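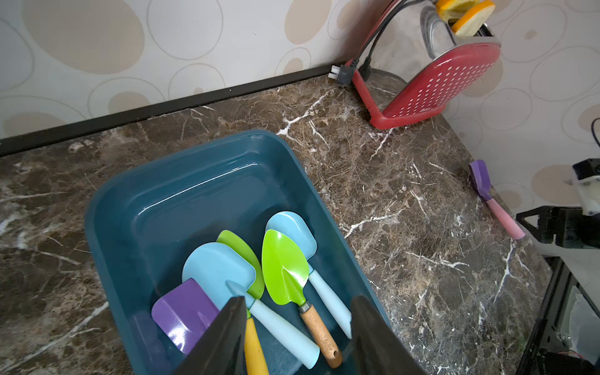

**Fault report from the basin cell: the arm that did not let go**

In February we had a fault on our two-arm cell, and several readers asked us to write it up in more detail than the short notice in the last issue. I will try to do this here.

The task is simple to explain. The two arms sort kitchen utensils, mostly spatulas, between the teal basin and the tabletop. We use it as our standard test before any new version of Dement, our control software, is allowed to run on the larger cells at the Lultik site. The utensils overlap in the basin, and the handles are light and slide easily, so the task finds weak points quickly.

The new version had finished 200 cycles without any stop. In cycle 314 the left gripper closed on a spatula head and received the command to open, and it stayed closed. The arm continued to its next position with the spatula still held. The handle went under the rim of the basin, and the arm pulled the basin some 8 centimeters across the table, toward the other arm. The force limit should have stopped the motion at the first contact. It stopped the motion much later, when the basin was already against the right wrist.

Nothing was broken and there was no person inside the reach of the arms. Still, we treat this as a safety matter, because the limit is what we depend on when someone is standing at the table.

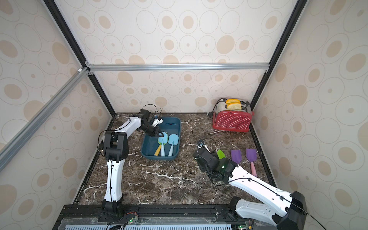 We found two causes, and they are independent of each other.

The first cause was the open command. It was sent once, without waiting for a confirmation, and on that cycle the message was lost. Older versions of Dement repeated the command until the gripper position changed. This repeat was removed during a cleanup of the code, and our review did not notice it.

The second cause was more serious. The force limit was read from the wrong settings file. The value in this file was 100 newtons, and it belongs to Skellodum, our heavy lifting rig. For a cell of this size it is far too high.

The following changes are now in place:

- The open command is repeated until the gripper reports that it is open. After one second without a report, both arms stop.
- The force limit is stored with the cell and can no longer be taken from another rig.
- At each start the limit is shown on the screen, and the operator must confirm it.
- The stop test with the hand-held gauge is done every morning, also on cells that were not changed.

If you run Dement at the Liu workshop or on your own bench, please check your settings file before the next start. The name of the rig is in the first line. If it says Skellodum and you are not working on Skellodum, keep the arms switched off and write to the cell desk.

We have not yet learned why the message was lost. The network log for that hour is incomplete, and we are now recording it in full. The remaining results will be in the next issue.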